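리빙 · 테이블 이야기

빛을 담는 접시, 분홍 격자 위의 여름

유리그릇을 좋아하는 사람에게는 공통된 버릇이 하나 있다. 접시를 사면 음식을 담기 전에 먼저 창가로 들고 간다. 나도 그렇다. 찬장에 들어가기까지 꼬박 하루가 걸린 접시도 있다. 손에 들고 기울이고, 천 위에 올렸다가 내리고, 또 다른 천을 꺼내 오고!

이번 호에서는 물결 모양 테두리의 색유리 접시를 골랐다. 호박색과 초록색, 딱 두 가지 색으로 차리는 작은 식탁이다. 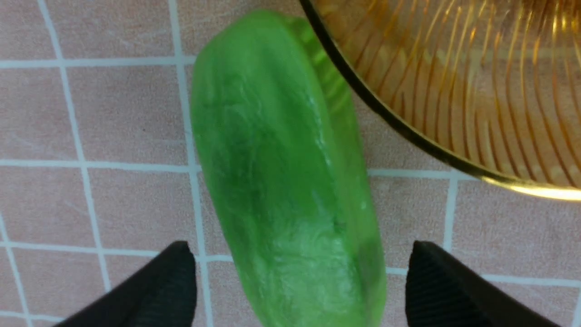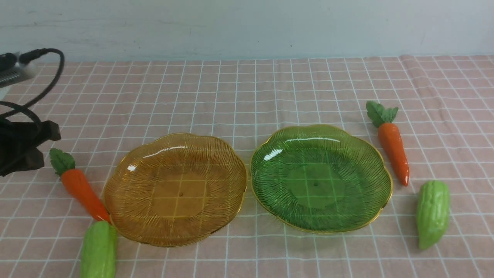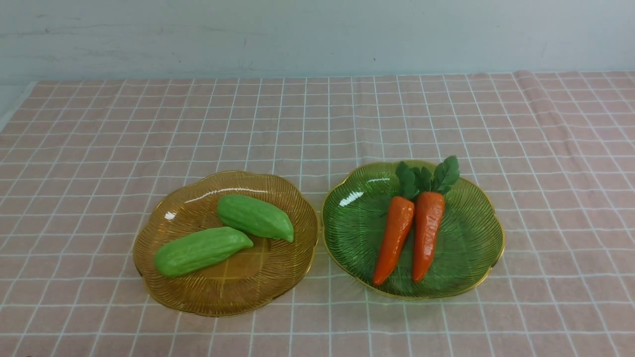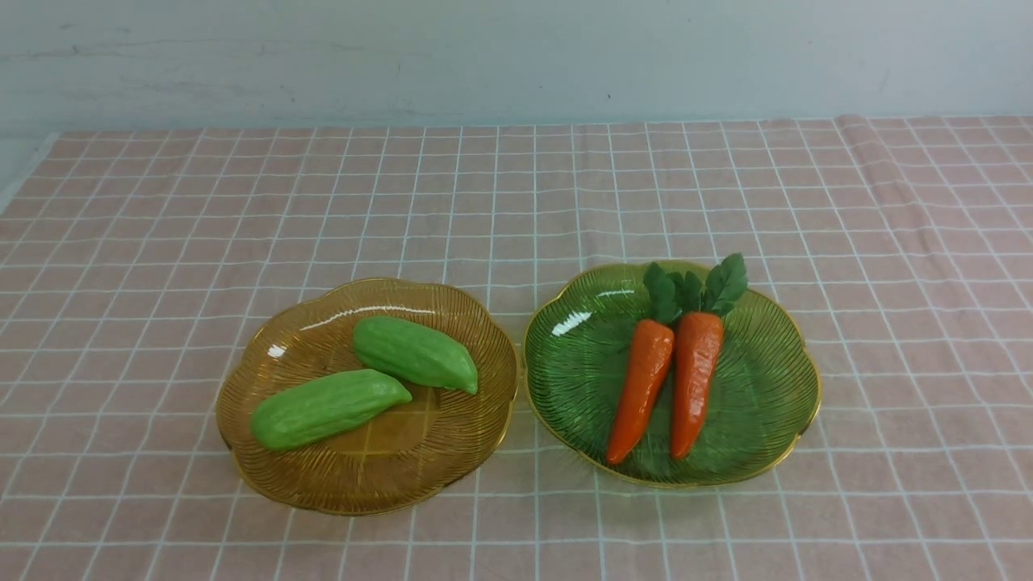 분홍 바탕에 흰 격자, 그 위에 올린 색유리.

색유리의 재미는 아래에 무엇이 깔리느냐에 달려 있다. 흰 천 위의 호박색은 얌전하다. 꿀을 한 숟갈 떠서 얇게 펴 놓은 것 같은 색이다. 그런데 분홍 격자 위로 옮기면 바탕의 무늬가 유리를 뚫고 올라온다. 흰 줄이 금빛 섞인 갈색으로 물들고, 접시 바닥의 방사형 골과 겹치면서 처음 보는 무늬가 생긴다. 초록 접시는 또 다르다. 분홍과 초록이라니 과하지 않을까 싶었는데, 유리가 투명한 덕분에 두 색이 싸우지 않는다. 둘을 나란히 놓으면 호박색이 가운데서 말을 붙여 주는 느낌이랄까. 나는 이 조합이 정말 좋다.

꽃잎처럼 구불거리는 테두리에는 가느다란 금선이 둘려 있다. 나는 원래 금테 그릇을 조심스러워하는 편이다. 자칫 예식장 식탁이 되기 쉬우니까. 그런데 선이 이만큼 가늘면 이야기가 달라진다. 테두리의 굴곡을 따라 빛이 걸렸다 끊겼다 하면서 그릇의 윤곽만 또렷하게 잡아 준다. 화려하다기보다 야무지다는 말이 어울린다.

그릇 모으는 사람, 푸란 아크바리

색유리 이야기를 하자니 푸란 아크바리(Pouran Akbari) 씨를 빼놓을 수 없다. 생활 소품 가게 아지미(Azimi)를 꾸려 가는 그의 찬장에는 유리 접시가 227장 있다. 숫자를 어떻게 그렇게 정확히 아느냐고 물었더니, 이사하면서 한 장씩 신문지에 쌌기 때문이란다.

"처음에는 투명한 것만 샀어요. 색이 들어간 건 금방 질릴 줄 알았거든요. 그러다 2월에, 해가 아주 낮게 들어오는 오후였는데, 호박색 접시를 하나 얻어다 식탁에 놨더니 천 위에 노란 그림자가 길게 생기는 거예요. 그날 저녁밥을 그림자 옆에서 먹었어요."

그가 권하는 방법은 간단하다. 같은 모양을 다른 색으로 두 장 살 것. 네 장 한 벌, 여섯 장 한 벌로 맞추면 손님이 올 때만 꺼내게 되는데, 두 장은 혼자 먹는 아침에도 나온다. 한 장에는 과일, 한 장에는 토스트. 크기가 비슷해야 나란히 놓았을 때 보기 좋고, 붙여 놓든 사이를 조금 띄우든 그날 기분대로 하면 된다.

장난감 채소라는 소품

여기서부터는 내가 제일 신나는 대목이다. 모형 채소! 당근과 여주. 아이들 소꿉놀이 상자에 들어 있을 법한 것들인데, 유리와 함께 놓으면 의외로 근사하다. 윤기 도는 주황색 당근에는 초록 잎이 달려 있고, 여주는 올록볼록한 껍질까지 제법 그럴듯하다.

호박색 접시에 초록 여주 두 개를 담아 본다. 색이 반대쪽에 있으니 서로를 살려 준다. 그럼 초록 접시에는? 당근이 제격이다. 나는 처음에 초록 접시에 여주를, 호박색 접시에 당근을 담았다가 영 심심해서 바꿨다. 비슷한 색끼리 모으면 얌전하고, 어긋나게 담으면 명랑하다. 어느 쪽이든 틀린 건 아닌데 내 취향은 단연 후자다.

스타일리스트 다부드 자파르자데(Davoud Jafarzadeh) 씨는 모형 채소를 두고 "시들지 않는 연습 상대"라고 부른다. 진짜 채소로 상을 차려 보려면 장을 보고 씻고 다듬어야 하지만, 모형은 생각났을 때 바로 꺼내서 이리저리 옮겨 볼 수 있다. 그는 손님상을 차리기 전날 밤에 모형으로 자리를 잡아 본다고 했다. 당근 끝을 접시 쪽으로 향하게 둘지, 바깥으로 뺄지. 길쭉한 물건은 방향만 바꿔도 식탁의 인상이 꽤 달라진다.

여주는 특히 비스듬히 놓았을 때 예쁘다. 두 개를 평행하게 두면 가게 진열대 같고, 하나를 살짝 틀어 주면 방금 텃밭에서 들고 들어온 것 같은 표정이 나온다. 초록이라고 다 같은 초록도 아니어서, 노란 기가 도는 것과 조금 진한 것을 섞어 담으면 한결 자연스럽다.

비누도 식탁에 오른다

식탁에 웬 비누냐고 할지 모르겠다. 그런데 투명한 초록 비누를 색유리 옆에 한 번만 놓아 보시라. 연둣빛 속으로 희끄무레한 결이 구름처럼 흐르고, 도톰한 모서리에는 색이 한층 진하게 고인다. 유리와 비누는 빛을 대하는 태도가 닮았다. 둘 다 겉에서 반짝이고 속에서 한 번 더 물든다.

나는 세면대 옆에도 금이 가서 음식을 담지 않는 유리 종지를 두고 쓴다. 비누를 올려 두면 아침마다 작은 정물화를 보는 기분이다. 비누 받침으로 쓸 때는 물이 고이지 않게 밑에 얇은 받침망을 깔아 주자. 그리고 비누를 담던 그릇은 다시 밥상으로 돌려보내지 말 것. 향이 은근히 오래간다.

천을 고르는 요령

배경은 욕심내지 않는 편이 낫다. 유리에 이미 골 무늬가 있으니 꽃무늬 천까지 깔면 눈이 바쁘다. 단색이거나, 이번처럼 가는 줄로 된 격자 정도가 딱 좋다. 줄이 굵으면 접시 바닥에 비치는 무늬가 무거워진다.

다림질은? 나는 안 한다. 벽 쪽에 주름이 조금 잡혀 있는 천이 훨씬 편안해 보인다. 빳빳하게 펴진 식탁보 앞에서는 어쩐지 등을 세우고 앉게 되는데, 장난감 당근을 늘어놓는 식탁에서 그럴 일은 없지 않은가. 벽도 마찬가지다. 흐린 회색 벽이면 충분하고, 손때가 조금 있어도 괜찮다. 색은 유리가 다 낸다.

씻고 넣어 두기

금테가 있는 유리는 손으로 씻는다. 부드러운 스펀지에 중성세제를 묻혀 골을 따라 안쪽에서 바깥쪽으로 닦고, 마른 천으로 바로 물기를 걷는다. 전자레인지에는 넣지 않는다. 겹쳐 둘 때는 사이에 키친타월이나 얇은 펠트를 한 장씩 끼운다. 아크바리 씨는 헌 손수건을 쓰는데, 그래서 그의 찬장은 문을 열면 유리와 손수건이 켜켜이 쌓인 색동 같다.

뜨거운 음식을 차가운 유리에 바로 담는 일도 피하자. 겨울 아침이면 나는 접시를 미지근한 물에 한 번 헹군 다음 쓴다. 그 짧은 동안에도 젖은 유리가 창가에서 어찌나 곱게 빛나는지, 토스트가 식는 줄도 모르고 서 있을 때가 많다.

다음번에는 푸른 유리를 구해 볼 작정이다. 분홍 격자에 푸른색이라, 생각만 해도 벌써 어느 접시 옆에 둘지 고민이 된다. 가지 모형도 하나 있으면 좋겠고.

관련 기사
· 소품 가게 아지미의 찬장을 열다
· 브라넨(Branen) 벼룩시장에서 건진 찻잔들
· 작은 부엌을 위한 선반, 가코뭄(Gakomum)
· 비누를 오래 쓰는 보관법
· 격자무늬 식탁보, 줄 굵기부터 고르기

이 사이트는 더 나은 이용 환경을 위해 쿠키를 사용합니다. 계속 이용하시면 쿠키 사용에 동의하시는 것으로 간주합니다.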